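Skustia singer adds second night at Tedville

The singer Paweena Sukprasert will play a second night at the Tedville Rooms in July after all the seats for her first concert were sold in 3 days.

The extra show has the same programme: songs from the two Poirier stage musicals in the first half, and a set of older cabaret numbers after the interval. Silviu Roman is at the piano on both nights. 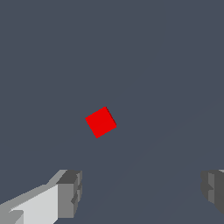
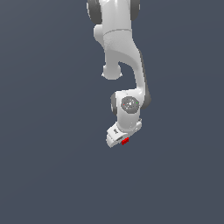 According to Renato Barrientos, the second night was only agreed once the piano hire could be extended, and the running order may change a little between the two evenings. "Paweena likes to swap a song or two if the room feels right," he said. "Silviu has learnt more of them than we can fit in."

Sukprasert last sang in Tedville five years ago, when she was touring her album Skornov with a full band. The new show is much smaller — voice, piano and, for the closing songs, a cello played by Sachiko Kobori. It had a short run in Skustia in the spring, where the slow version of The Ferryman's Daughter was kept for the encore.

The main hall holds 1,149 people with the balcony open. Both concerts start at half past seven and last just over two hours, with a bar in the foyer during the interval. Latecomers will be let in between songs during the first half.

Tickets for the extra night are on sale from the box office and by phone, with a limit of 5 per caller. Anyone on the waiting list for the first concert will be contacted before the end of the week. Returns for that night will be sold at the door from six o'clock, cash or card.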